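드로스트게이트(Drostgate) 가죽 관리 키트 사용기: 클리너, 컨디셔너, 보호제 3종 구성

가죽 소파용 관리제는 크게 두 갈래로 나뉜다. 하나는 오일과 왁스를 섞은 유성 제품이고, 다른 하나는 수성 에멀션이다. 드로스트게이트 키트는 후자에 속한다. 클리너 300ml, 컨디셔너 300ml, 보호제 138ml, 스펀지 2개, 말총 솔 한 개로 구성되며 설명서는 영문과 국문이 한 장에 인쇄되어 있다. 직접 구매했고 협찬은 없다.

먼저 적용 대상부터 정리한다. 이 제품은 안료 마감 가죽(피그먼트) 전용이다. 아닐린이나 누벅에는 쓸 수 없다. 본인 소파의 마감을 모를 경우 눈에 띄지 않는 뒷면 하단에 물방울을 하나 떨어뜨리고 1분간 기다린다. 물이 표면에 맺혀 있으면 안료 마감, 스며들어 색이 진해지면 아닐린 계열로 보면 된다. 세미아닐린은 이 방법만으로 판별이 애매하다. 구입처에 품번을 문의하는 편이 정확하다.
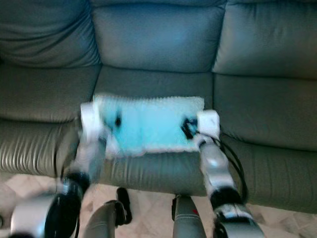 클리너는 거품형이 아니라 저점도 액상이다. 펌프를 스펀지에 두 번 눌러 손으로 거품을 낸 뒤 도포한다. 가죽에 직접 분사하면 봉제선으로 액이 흘러들어 실이 오래 젖어 있게 되므로 권하지 않는다. 평평한 면은 어느 제품을 써도 결과가 비슷하고, 차이는 주름에서 난다. 회색 가죽 소파의 좌방석 앞단처럼 가로 주름이 촘촘하게 잡힌 부위는 스펀지가 골 안쪽까지 닿지 않아 솔을 써야 한다. 동봉된 말총 솔은 모 길이가 짧고 탄성이 적당해서 골을 따라 움직이기 좋았다. 압력은 솔 끝이 살짝 휘는 정도면 충분하다. 주름과 직각 방향으로 문지르면 능선 부분의 도막만 먼저 닳는다.

닦아내는 천은 키트에 포함되어 있지 않다. 이 점은 감점 요인이다. 보풀이 적은 극세사 천을 따로 준비해야 하고, 세제 잔여분을 걷어내는 용도와 컨디셔너를 마무리하는 용도를 구분해서 최소 두 장이 필요하다. 섬유유연제로 세탁한 천은 쓰지 않는다. 유연제 성분이 표면에 남아 보호제가 고르게 퍼지지 않는다.

컨디셔너의 점도는 묽은 로션 수준이다. 향은 약한 편이며 도포 후 한 시간 정도면 거의 느껴지지 않는다. 설명서에는 얇게 두 번 바르라고 되어 있으나 안료 마감 가죽은 흡수량 자체가 적어서 한 번으로 끝내도 촉감 차이가 크지 않았다. 두 번째 도포분은 대부분 마른 천에 묻어 나왔다. 많이 바르면 표면이 끈적이고 먼지가 붙는다. 건조는 실온에서 네 시간, 겨울철 난방 중인 실내라면 세 시간으로 잡았다. 헤어드라이어는 쓰지 않는다.

보호제는 용량 대비 소모가 빠르다. 3인용 한 대의 좌방석, 등받이, 팔걸이 전면을 한 번 도포하는 데 절반 가까이 들어갔다. 클리너와 컨디셔너는 같은 작업에서 4분의 1 정도만 줄었으니 결국 보호제만 먼저 바닥난다. 드로스트게이트는 보호제 단품을 판매하지 않는다. 키트를 새로 사거나 다른 회사 제품을 섞어 써야 하는데, 타사 제품과의 호환에 대해서는 설명서에 언급이 없다.

비교를 위해 기존에 쓰던 플랄타리(Plaltari) 크림도 같은 조건에서 발라 보았다. 플랄타리는 왁스 함량이 높아 도포 직후의 광택이 강하다. 무광 가죽에서는 얼룩처럼 보일 수 있다. 발수성은 플랄타리가 나았고, 촉감의 자연스러움과 균일도는 드로스트게이트가 나았다. 청바지 이염 제거력은 두 제품 모두 기대에 못 미쳤다. 생긴 지 얼마 안 된 이염은 옅어지지만 한 계절을 넘긴 것은 그대로 남는다. 볼펜 자국도 마찬가지다.

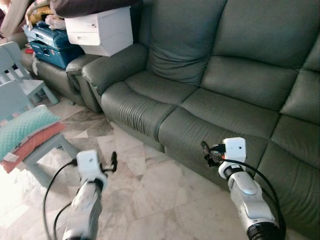
리클라이너에 사용할 때는 순서가 하나 추가된다. 발받침을 끝까지 편 상태에서 작업하고, 완전히 건조될 때까지 접지 않는다. 접힌 상태에서는 방석과 발받침 사이의 맞닿는 면이 닦이지 않으며, 컨디셔너가 덜 마른 채로 맞붙으면 서로 눌어붙어 여닫을 때 소리가 난다. 전동식은 전원을 분리하고 시작한다. 기구부 금속에 클리너가 묻었다면 마른 천으로 즉시 닦는다. 등받이와 팔걸이가 만나는 틈은 솔보다 천을 감은 얇은 주걱이 편하다. 이 주걱 역시 별도 구매다.

관리 주기는 설명서 기준 6개월이다. 직사광이 드는 자리라면 컨디셔너만 3개월 간격으로 보충하고, 클리너는 주기를 당기지 않는 쪽이 낫다. 잦은 세정은 도막을 약하게 만든다. 이와 관련해 아산카 시바쿠마르(Asanka Sivakumar)가 가구 관리 블로그에 올린 글을 참고했는데, 평소에는 물기를 꼭 짠 천으로 닦고 세정제는 오염이 보일 때만 쓰라는 내용이었다. 키트 설명서보다 보수적인 기준이지만 나는 이쪽을 따르고 있다.

이미 갈라진 가죽에는 효과가 없다. 컨디셔너는 표면의 건조감을 줄여줄 뿐 끊어진 도막을 이어 붙이지 못한다. 균열 보수는 충전제와 착색제가 들어 있는 호다우(Hodau) 보수 세트 같은 별도 제품의 영역이며, 색 맞춤이 까다로워 면적이 손바닥보다 크면 업체에 맡기는 것이 현실적이다.

장점: 솔의 품질, 약한 향, 무광 마감에서의 균일한 결과
단점: 보호제 용량 부족, 단품 미판매, 마감용 천 미포함
보관: 직사광을 피해 세워서 보관, 동결 시 에멀션이 분리되므로 폐기

별점은 5점 만점에 3.5점. 보호제 단품이 출시되면 4점으로 수정할 예정이다.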